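The Arm on Line 3

By Marisa Rinaldi
2025-08-03

The robot at Driketti has been on the finishing line since November, and in that time it has learned to look at metal. I have been looking at metal for 27 years. We are now colleagues, according to the memo.

My old job was to take a length of grooved, brushed metal, tilt it under the lamp, run a thumb along it and say yes or no. The new job is to sit at a screen and say yes or no to whatever the arm wasn't sure about. Management calls this moving up. I did move up, in the sense that the chair adjusts.

What the arm isn't sure about is mostly light. It sees glare and gets nervous. It sees a reflection and wonders if it's a dent. Then it sends me the view from its wrist, and I do with my eyes what I used to do with a turn of the hand. A dark fleck could be dirt or it could be a pit, and my thumb would have settled that before I'd finished my coffee. I still reach for the screen sometimes. It's very smooth.

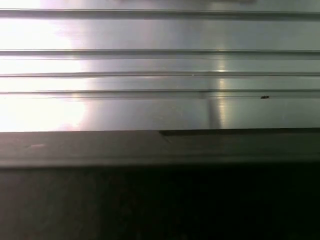 Who gets the credit

Rosalba Ferri, two stations down, keeps a notebook of every call where she overruled the machine. Those calls go back to Zuccaro, the firm that sold us the arm, and the next update comes out a little better at being Rosalba. She is not paid extra for this. Zuccaro, I assume, is.

I don't want the old days back whole. My wrists quit hurting by spring, and I wouldn't trade that for a plaque. But when a company buys a machine that learns from the people next to it, those people are teaching, and teaching is work — it ought to show up on the pay stub, on a line of its own. I've raised it at 3 meetings. The arm has been to none of them, and its budget went through anyway.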